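Visita a un taller de robótica con alumnos de 2.º de Bachillerato: ¿merece la pena la demostración con los dos brazos?

Foro de profesorado > Tecnología > Salidas y visitas

Nhyira Tetteh
27/2/25

Hola. Doy Tecnología e Ingeniería en un instituto y estoy preparando una salida a las jornadas de puertas abiertas de Prorkalus. En el programa ponen una charla, un recorrido por el taller y una demostración de manipulación con dos brazos sobre una mesa. La demostración es lo que me interesa, pero en la hoja que nos han mandado no explican casi nada: solo que los brazos "manipulan objetos domésticos".

Mis dudas son estas. Primero, si desde la zona del público se ve algo, porque las piezas serán pequeñas y somos un grupo grande. Segundo, si los alumnos pueden preguntar o tocar algo. Y tercero, si los brazos se mueven solos o los lleva una persona, que es lo primero que me van a preguntar en clase y prefiero ir con la respuesta sabida.

El año pasado fuimos a Prodwood, donde cortan tablero para muebles, y la visita estuvo bien pero era todo detrás de una mampara y con mucho ruido. La mitad del grupo no oyó al guía. No querría repetir eso con un trayecto en autobús más largo.

Si alguien ha estado y me puede decir qué hicieron con los alumnos antes y después, también me sirve. Gracias.

3 respuestas

aidoo_tecno

Depende de quién os toque de guía. A nosotros nos gustó. Llevad agua, que en el taller no hay máquina.

Yogesh Dhillon

Estuve en diciembre con dos grupos de FP, así que te cuento por partes.

Lo de verse: en la jornada general entran hasta 80 personas por turno y desde atrás no se ve nada. Los objetos son pequeños y la mesa no es grande. Si vais como centro podéis pedir turno aparte, y entonces dividen la clase en grupos de 9 y los van pasando junto a la mesa. Hay que pedirlo por correo al reservar, no lo ofrecen ellos. El resto del grupo espera en la charla, de modo que no se pierde tiempo.

Tocar, no se toca nada de la mesa ni del bastidor mientras los brazos tienen corriente. Preguntar, todo lo que quieran. A los míos les dejaron al final coger una pinza desmontada y abrirla y cerrarla con la mano, y fue lo que más comentaron en el viaje de vuelta.

Sobre si se mueven solos: nos enseñaron las dos cosas. Primero una persona los guía a distancia con unos mandos y va grabando los movimientos, y después pasan el programa que ha aprendido de esas grabaciones. La técnica nos dijo que para la tarea que vimos habían usado 200 repeticiones. Conviene que los alumnos lo apunten, porque si no preguntan en qué fase está la demostración se van pensando que todo era automático, o que todo era a mano. Yo les pedí que anotaran en cada intento quién mandaba y cómo lo sabían.

La tarea cambia según el día. A nosotros nos tocó la de los candelabros: hay tres de pie sobre una plataforma blanca perforada, uno negro más bien sencillo y dos dorados iguales, de tallo fino, y por la mesa hay velitas redondas que tienen que acabar cada una en su copa. Parece fácil hasta que te fijas en que la copa es estrecha y el candelabro se vuelca si la pinza llega un poco torcida. Uno de los brazos suele sujetar mientras el otro coloca, y ahí es donde se entiende para qué quieren dos.
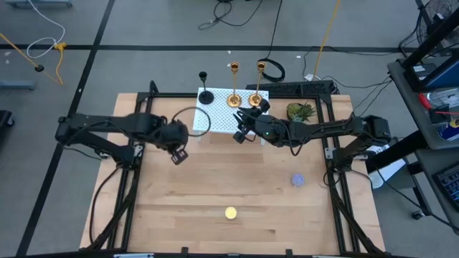
A mi grupo le puse tres cosas que mirar, y funcionó mejor que una ficha larga. Por dónde agarra la pinza cada pieza (por el tallo, por la base, por el borde). Qué hace el brazo que no está trabajando en ese momento. Y qué pasa cuando falla, si corrige o vuelve a empezar desde el principio. En nuestro turno hubo un par de fallos y fueron lo más útil de la mañana, porque la técnica paró y explicó lo que había salido mal.

Antes de ir dediqué una sesión a grados de libertad y a tipos de pinza. Con eso basta. La charla repite bastante y es algo plana, te aviso - dura demasiado y la mitad es presentación de la empresa.

Detalles prácticos:
- El taller tiene el suelo de hormigón y hay cables por el suelo en algunas zonas. Que vayan con calzado cerrado y las mochilas se dejen en la entrada.
- Ruido, poco. Se oye bien al que habla, nada que ver con lo de Prodwood, que también lo conozco.
- Fotos sí, vídeo solo si lo pides antes.
- El autobús no puede parar en la puerta. Nos dejó en la rotonda y hay un tramo andando.

Si tu grupo es de Bachillerato yo pediría el turno de primera hora. En el segundo nos empezaron tarde y recortaron las preguntas.

Nhyira Tetteh

Muchas gracias, Yogesh, es justo lo que necesitaba. Acabo de escribirles para pedir el turno aparte. Me quedo con lo de apuntar quién manda en cada intento, lo voy a usar tal cual.

Una cosa más, por si lo sabes: ¿el material de la charla lo mandan después? Lo digo para los que estén en la mesa durante esa parte.

Yogesh Dhillon

A mí me lo mandaron cuando lo pedí, en PDF y sin los vídeos. Tardaron un par de semanas.

Astolico

Nosotros fuimos el curso pasado y no había candelabros, doblaban trapos. Bastante lento todo, la verdad. Mis alumnos de 3.º de ESO se aburrieron a mitad, pero los de Bachillerato aguantaron bien. Y lo del aparcamiento del autobús es cierto, avisad al conductor con tiempo porque el nuestro se enfadó.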